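Nandon Beach Cart, reviewed after a week in Irnberg
By Piret Liepiņa, 18 Jul 2025

We took the Nandon folding cart to the lake beach at Irnberg, where the parking lot is 450 yards from the water and most of the path is loose sand. With two kids, a cooler and a tent, carrying everything by hand means two trips.

The cart costs $252, so it isn't a casual purchase. You get four wide tires, a steel handle and a canvas body that folds flat. Putting it together took five minutes and no tools.

On the boardwalk it rolls easily. In soft sand it still moves when full, but you have to lean into it, and the front wheels drift left if the cooler isn't centered. My sister-in-law Ieva Koppel pulled it back up the ramp alone and said it was easier than her old Trirach.

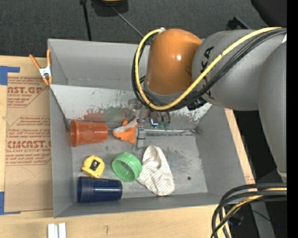

What I didn't like

The canvas holds sand in the corner seams. Shaking it out doesn't do much, and I ended up using a hose. The brake is a small foot pedal that is hard to press with bare feet — wear sandals.

Folded, it took up half the trunk of our compact car. The storage bag is too tight, and we stopped using it on the second day.

Where it works

Irnberg has a ramp at the north end by the Mägi snack bar, and that is the best place to bring it down. The south steps are too steep for a loaded cart. If you go in March, the ramp may still be closed, so check first.

I would buy it again for family trips. For one person with a towel and a chair, a backpack is enough.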